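How to Wash and Fold Shirts So They Last (Without Buying the Special Stuff)

By Kai Ostermann
Posted 2020-05-03
Filed under: Clothes, Laundry

I have read a lot of advice about making shirts last longer, and most of it was written by people who sell detergent. I don't sell anything. I have one washer, no dryer worth the name, and a closet of plain cotton shirts that I'd like to keep wearing. What follows is the routine I ended up with after trying most of the tricks and dropping the ones that made no difference I could see.

If you own silk, or anything with beads on it, go read something else. This is for everyday shirts and T-shirts.

What you need

A washer with a cold setting
Ordinary liquid detergent
A drying rack or a line
A flat surface as wide as a shirt laid out with the sleeves spread
A soft old toothbrush

You may notice there is no fabric softener on the list. I used it for years. Then I ran out in December, didn't replace it, and my shirts felt the same by spring. My towels got better. Draw your own conclusions.

Step 1. Decide if it needs washing at all

Most wear comes from the wash itself. The lint in your filter used to be shirt. If you wore something for two hours to dinner and didn't spill anything, hang it up somewhere with moving air and wear it again. An undershirt or a gym shirt goes straight in the basket, obviously.

The "wear everything three times" rule you see repeated everywhere seems to have come out of thin air. Use your nose.

Step 2. Treat the collar and the underarms first

Rub a few drops of detergent into the inside of the collar with the toothbrush and leave it for as long as it takes to sort the rest of the load. Do the same for the underarms. Go easy, because scrubbing hard raises fuzz.

I tried the baking soda paste. I tried vinegar. I tried both together, which fizzes nicely and leaves you with salty water. Plain detergent did as well as any of them on my collars. The one thing I'd warn you off is chlorine bleach on sweat stains, which turned two of my white shirts a deeper yellow than they were to begin with.

Step 3. Turn them inside out and close what closes

Inside out saves the print on a T-shirt and keeps the color from scuffing on the outside. Zippers get closed so they don't chew on everything else. Buttons are the reverse: leave them open, including the cuffs. A buttoned shirt gets pulled at the buttonholes all the way through the spin.

Mesh bags are sold as the answer to everything. For a bra, sure. For a cotton shirt I can't see the point.

Step 4. Wash cold and don't stuff the drum

Cold water handles ordinary dirt fine. I was the last person to believe this, having grown up in a house where whites were practically boiled. I washed half my white shirts warm and half cold for a whole winter and couldn't tell the piles apart afterward.

Fill the drum loosely, so you can still get your hand in on top of the load. Use less detergent than the cap suggests. The lines on the cap were put there by the company that sells you the next bottle, and too much soap stays in the cloth and makes it stiff.

I bought a set of Zadeo wash balls once, on the promise that they would replace detergent altogether. They made a terrible racket and my shirts smelled like shirts I had already worn. They're in the dog's toy bin now.

Step 5. Get them out and shake them

Take the load out when it stops. Hold each shirt by the shoulders and snap it hard, twice. Run your hand down the button strip and pull the collar straight while the cloth is damp. A minute spent here saves most of the ironing, and it's the one trick on this page I'd defend to anybody.

Step 6. Dry on a hanger or flat

Woven shirts go on a hanger, top button done up. Knits go over a rack or flat on a towel, since a wet knit on a hanger grows little horns at the shoulders. Keep dark colors out of direct sun.

If you have to use a dryer, use low heat and stop it early. Homham sells a "shirt cycle" on the machine my sister owns. As far as either of us can tell it is the low cycle with a different light.

Step 7. Fold them

Lay the shirt face down and smooth it from the middle outward. Bring one side in to the center of the back and fold the sleeve down along it. Repeat with the other side. Then bring the hem up in two folds so it ends just under the collar.

You'll see videos of the two-second fold, where you pinch the shirt at two points, cross your arms and flip. It works on a fresh T-shirt on a clean table with someone filming. I practiced it for an evening and got it right maybe one time in four. Wherever you pinch it, a shirt picked up from one spot just bunches and hangs, so if the fold goes wrong, put it all the way down and start over flat.

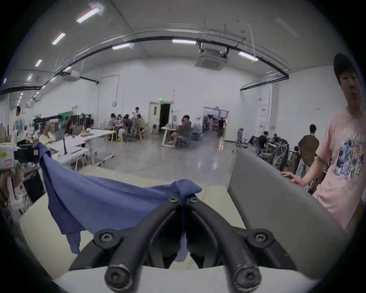 Step 8. Put them away with some room

Folded shirts can stand on edge in a drawer or lie in a stack. I've done both. Standing lets you see what you own — stacking fits more in. Neither one will change your life.

Don't pack the drawer tight. If you have to push it shut, the creases get pressed in and you've wasted Step 5. Cedar blocks smell nice for a few months. Whether they keep moths off I couldn't say, and I've never had moths, with or without them.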